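Projektbericht: Greifer- und Kameravergleich an einer simulierten Montagezelle
Studienprojekt Automatisierungstechnik, Gruppe Holtley
Bearbeitet von Hongmei Duan, Vasilis Atanasov und Boyang Jia
Stand: 2023-12-07

1 Aufgabenstellung

Im Projekt sollte geklärt werden, mit welcher Kombination aus Greifer und Kameraposition sich kleine Bauteile von einem Steckbrett in eine Spannvorrichtung umsetzen lassen. Gearbeitet wurde ausschließlich in der Simulation. Zur Auswahl standen zwei Greifermodelle, im Bericht nach ihren Projektnamen Endeo (Zweifinger, Gelenkgetriebe) und Wumley (Parallelgreifer, kurze Backen) genannt, sowie drei Kamerapositionen. Der Regler blieb in allen Läufen derselbe.

Der Vorschlag, beide Greifer am selben Arm zu testen, kam von Yufang Cai. Ursprünglich waren zwei Arme vorgesehen. Das hätte den Vergleich erschwert, weil die Reichweiten verschieden gewesen wären.

2 Aufbau der Zelle

Die Zelle besteht aus einem Arbeitstisch mit Roboterarm, Spannvorrichtung und einem hellblauen Brett für die Bauteile. Die Umgebung mit Regal und Werkzeugschrank stammt aus der Szenenbibliothek Nyitrai und wurde nicht verändert. Der Arm steht auf einer eigenen Montageplatte, deren Lage im Koordinatensystem der Zelle fest hinterlegt ist.

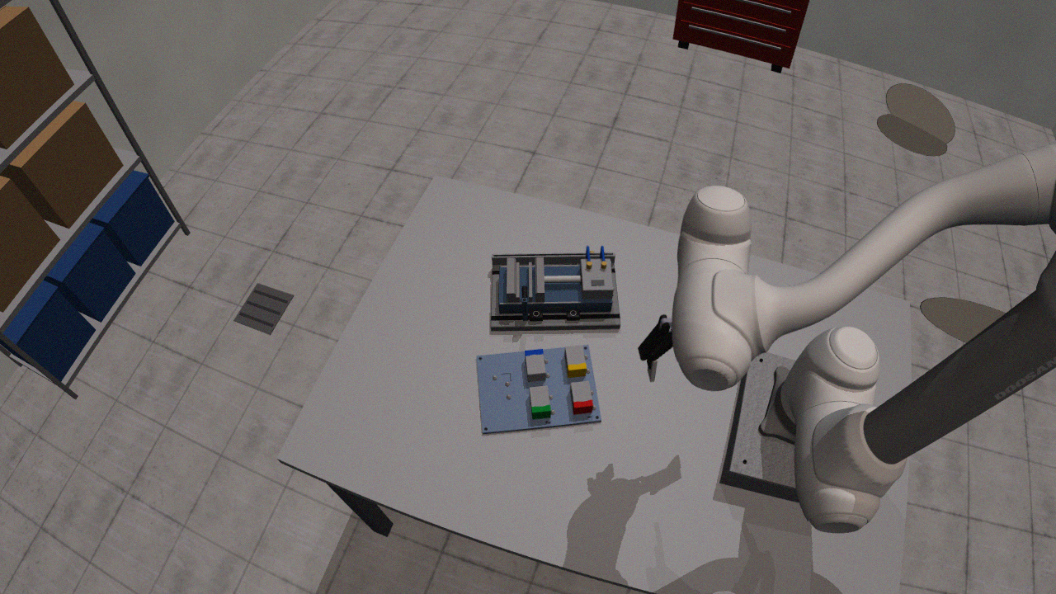
Abb. 1: Simulierte Zelle mit Arm, Spannvorrichtung und Bauteilbrett, Blick von oben auf den Tisch.

Die Bauteile sind an den Enden farblich unterschieden, damit die Erkennung sie ohne Texturmerkmale trennen kann. In der ersten Fassung vom April waren alle Blöcke einheitlich grau. Die Zuordnung sprang damals zwischen benachbarten Blöcken hin und her, vor allem bei flachem Blickwinkel.

Die Beleuchtung kommt aus einer festen Quelle. Auf weiche Schatten wollten wir zuerst verzichten, um Rechenzeit zu sparen. Ruoxi Bai hat uns davon abgeraten, und im Nachhinein war das richtig, weil die Schatten des Greifers auf dem Tisch die Segmentierung merklich beeinflussen.

3 Versuchsablauf

Jeder Lauf beginnt mit geöffnetem Greifer über dem Tisch. Der Arm fährt den Block an, greift, hebt ab und setzt das Teil in die Vorrichtung. Ein Lauf gilt als erfolgreich, wenn das Teil innerhalb der Toleranz liegt und kein Kontakt mit den Platten der Vorrichtung protokolliert wurde. Insgesamt wurden 1.381 Läufe gerechnet, verteilt auf beide Greifer und alle Kamerapositionen. Abgebrochene Läufe sind darin enthalten und zählen als Fehlschlag. Startlage und Drehung des Bretts wurden vor jedem Lauf neu gezogen.

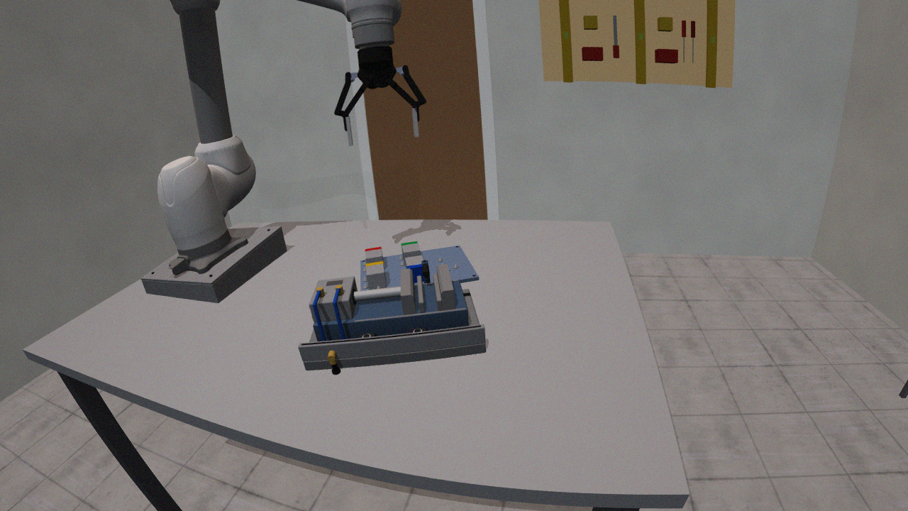

Beim Endeo war die Öffnungsweite der wichtigste Parameter. Wir haben sie zunächst auf den größten Wert gestellt, damit Fehler in der Lageschätzung nicht gleich zu einer Kollision mit dem Block führen. Über dem Brett funktionierte das gut. An der Vorrichtung wurde es schwierig: Die Gelenke stehen bei offenem Greifer zu beiden Seiten deutlich über den Grundkörper hinaus, und zwischen den aufrechten grauen Platten ist dafür wenig Platz. Deshalb wird der Greifer dort jetzt nur noch teilweise geöffnet. Die Änderung kostet beim Ablegen etwas Zeit, hat aber die Zahl der Kontakte deutlich gesenkt. Beim Wumley war sie nicht nötig, dafür verlor dieser Greifer öfter Teile, die schräg auf dem Brett lagen.

4 Kamerapositionen

Verglichen wurden eine Übersichtskamera hoch über dem Tisch, eine Kamera mit Blick auf Vorrichtung und Arm sowie eine Kamera am Handgelenk. Die Übersichtskamera lieferte die stabilste Lageschätzung für das Brett. Sie verliert die Bauteile allerdings, sobald Handgelenk oder Unterarm davorstehen. Die zweite Kamera sieht die Ablage besser, hat aber je nach Stellung des Bretts Teile hinter der Vorrichtung.

Die Handgelenkkamera zeigt die Finger immer an derselben Stelle und ist damit für die letzten Zentimeter vor dem Griff am besten geeignet. Bei Schwenkbewegungen erfasst sie jedoch auch den eigenen Arm. Im Bild liegen dann die runden Gehäuse und die gesprenkelte Fläche der Montageplatte dicht hinter den Fingern, und die Segmentierung meldete mehrfach ein Bauteil, obwohl sie nur ein Armgelenk sah. 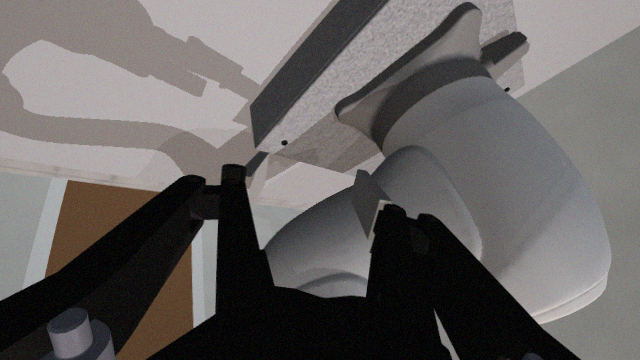

Ruoxi Bai merkte dazu in der Zwischenbesprechung an, man solle solche Fehlmeldungen nicht über die Farbe herausfiltern, sondern über die bekannten Gelenkwinkel. Die Lage des Arms sei zu jedem Zeitpunkt berechenbar, also lasse sich auch eine Maske für den Arm erzeugen. Eine Schwelle auf Grauwerte werde spätestens bei anderer Beleuchtung versagen.

Wir haben den Vorschlag umgesetzt. Die Maske wird aus 16 Stützpunkten entlang des Arms berechnet und vor der Segmentierung angewendet. Die Fehlmeldungen gingen damit stark zurück, am Rand der Montageplatte treten sie vereinzelt noch auf.

5 Ergebnis

Der Endeo erreichte mit Übersichts- und Handgelenkkamera zusammen eine Erfolgsquote von über 70 Prozent. Der Wumley blieb in jeder Kamerakombination darunter. Mit nur einer Kamera war kein Greifer zuverlässig genug für die Ablage in der Vorrichtung.

Offen ist die Frage nach der Greifkraft. Sie war in allen Läufen konstant, und die Reibwerte der Blöcke sind geschätzt. Vasilis Atanasov wird die Läufe mit veränderten Reibwerten wiederholen. Die Protokolle und die Parameterdateien liegen im Gruppenverzeichnis Holtley, getrennt nach Greifer.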